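"The dust comes first": a morning at the Kelemen repair room

Last updated: May

The woman who runs the computer repair room at Kelemen, in Tominham, starts work at 8 and does not like to speak before her tea is finished. After it, she speaks a lot.

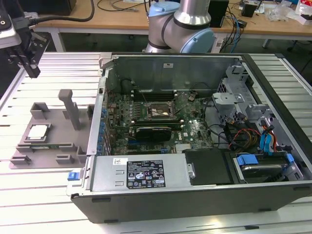

"People bring me a desktop and say it is dead," she told me. "Mostly it is only tired. I lay it on the side, I take off the panel and I look for a while before I touch anything."

She learned the trade at Dotach, a small shop where she stayed for 11 years. There she was taught to respect the processor socket. "You lift the lever, you raise the bracket, you take the processor straight up. Never slide it. The contacts are very thin, and a bent one can cost you the whole board."

I asked where a processor should go when it is out. "In a place made for it," she answered. "On the bare table it is lost, or an elbow finds it."

Last year the room repaired 780 machines, and most went to schools through the Curutetti scheme. She prefers the older office towers, with their coloured latches and drive rails. "Blue means you can pull it. I can teach this to a beginner in one morning."

Cables she finds less pleasant. She has 3 boxes of them under the stairs and she refuses to throw any away. On Tuesday she will sort them, she said, and went back to her screwdriver.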